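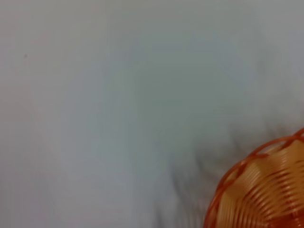 Dimas Sitompul wrote to ask if the Zallden wrist camera can find the rim of an open-weave basket without a depth sensor. On a pale table, mostly yes. We ran 200 approaches at a fixed height and the stock Cao detector lost the rim in 12, all during fast lateral moves. Blur is the weak point — exposure is locked in the base firmware.
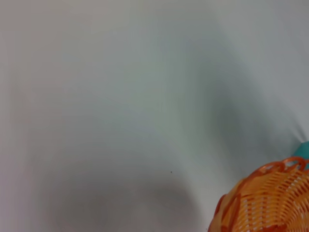
Trirngate Handling Lab, Bench Reviews

Orange plastic on gray-white separates well by color. Shadows are harder, and the threshold needs setting by hand. Price as tested: $1,762, mount included. The cable is too short.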